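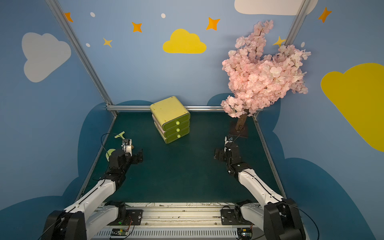
3. Data Collection

3.1 Task definition

The task is called Semarel in our logs. The two arms have to open a small drawer unit, put objects into it and close it again. A demonstration counts as complete when the target drawer is closed and both grippers are clear of the unit. Everything else is stored under a separate label and left out of training.

3.2 Procedure

Demonstrations were recorded by teleoperation. The operator moves a pair of leader arms and the follower arms copy the joint positions. Joint states and gripper openings are written to the same file as the video, with one shared clock. Before each run the operator resets the drawer unit by hand and turns it to a new angle. The angle is not measured. Itziar Requena operated all morning sessions and I operated the rest, so the set contains the habits of two people. Requena tends to pull the drawer in one motion, while I tend to pull, stop and pull again. Operator identity is stored with each run.

We ended with 1789 usable demonstrations. The first 800 were recorded with rigid objects only and are referred to below as Mwaipopo. The remainder use flexible objects and are referred to as Skavusar.

3.3 Flexible objects
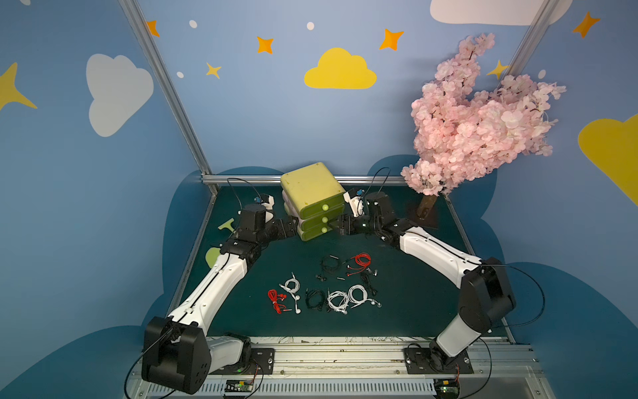
Cables were the main source of discarded runs in Skavusar. A rigid object has one pose, and an operator can plan a grasp from it. A cable has no single pose, and the part that is grasped does not say much about where the rest will go. We used wired earphones in red, black and white, some bundled in a coil and others spread out, so that the policy would not learn to look for one outline. The most common failure was a loose end left hanging over the drawer edge, which then blocked closing. When this happened the operator was allowed one correction with the free arm. Runs with a second correction were discarded.

3.4 Train and validation split

Runs were split by session. An earlier random split by run put near-identical layouts on both sides and gave validation losses that were too low. All figures in Section 4 use the session split. The script is in the Flendmont folder of the project repository, together with the list of excluded runs.

3.5 Known gaps

No session was recorded with the room lights off. The drawer unit was never placed against the back rail, and the policy should not be expected to handle that position.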